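Shared pantry at Rosgate hall reopens with new shelves and a wrapping table

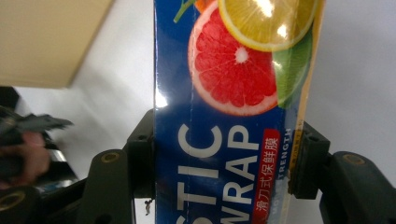
The shared pantry at Rosgate community hall is open again after two months of work on its floor, shelving and lighting. The room, behind the main kitchen, is used by households on the Pileck estate who drop off food they can't use and pick up what they can. It closed in October when a leak under the old sink unit lifted the floor tiles. The biggest change is a long table by the window where bread, cheese and cut produce are wrapped before they go on the shelves. Most of the supplies for it came from kitchen cupboards on the estate, and they are a mixed lot: rolls of foil, freezer bags with twist ties, and plastic wrap such as the deep blue box with a halved pink grapefruit and slices of lemon and lime on the front, its red label in Chinese promising a slide cutter.

Sioned Sayce, who runs the pantry, said the slide-cutter kind is what she would buy if the pantry were buying.

"The ones with the metal teeth tear up the carton, and then they tear up your fingers," she said. "If you have one at home with a slider and you never use it, bring it in. We go through a lot of wrap on bread days."

The pantry now serves 89 households, according to the sign-up book kept by the door. Members do not pay and do not have to show proof of income. Each household may take one bag of groceries per visit and up to two visits a week. Bread and produce are outside the limit after 5 p.m., when anything left on the table is free to whoever is in the room.

The old shelves, which were bolted to an outside wall and tended to get damp, have been taken out. Cans and dry goods are now on open metal racks in the middle of the room, with the heaviest items at the bottom. There are three refrigerators, one of them new. The new one is for dairy and eggs only. Cooked food still can't be accepted, and neither can home-canned goods or anything with the seal broken, apart from flour and sugar that have been moved to a clean jar with a date on it.

Nest Llewellyn, who lives on Idell Street and has used the pantry for three years, came in on the first morning with a box of squash and left with rice, onions and half a wheel of cheese.

"It smells better, for a start," she said. "And you can get a stroller between the racks. Before, you left it in the hallway and hoped."

She said she would have liked the opening hours to be longer. The pantry is open in the mornings from 9:30 to noon and again from 3 to 6 p.m. – the same as before the leak. Sayce said later hours depend on the hall's evening bookings, which are full until spring.

Cut produce is the part of the work that takes the most time. Large squash, cabbages and melons rarely go home with anyone whole, so they are halved or quartered at the table, wrapped tight against the cut side and marked with the day's date on masking tape. Wrapped pieces stay out for the rest of that day and then go into the second refrigerator. Anything still there after two days goes to the compost bins at the Issahaku garden across the parking lot.

Bread is handled the same way. Full loaves from the bakery counter are split, wrapped and put out in the low baskets by the door. Members are asked not to unwrap bread to check it.

The floor repair was paid for by the hall. The racks and the table came secondhand from a school kitchen, and the new refrigerator was bought with money from the summer rummage sale. Some work is still to be done. The light over the back rack flickers, and the hand-washing sink has cold water only until a plumber can return.

Items the pantry is short of for December are cooking oil, canned fish, dish soap, masking tape, plastic wrap and paper bags with handles. Donations can be left in the bin inside the hall's side entrance any time the building is open. Refrigerated items should be handed to someone in the pantry during opening hours.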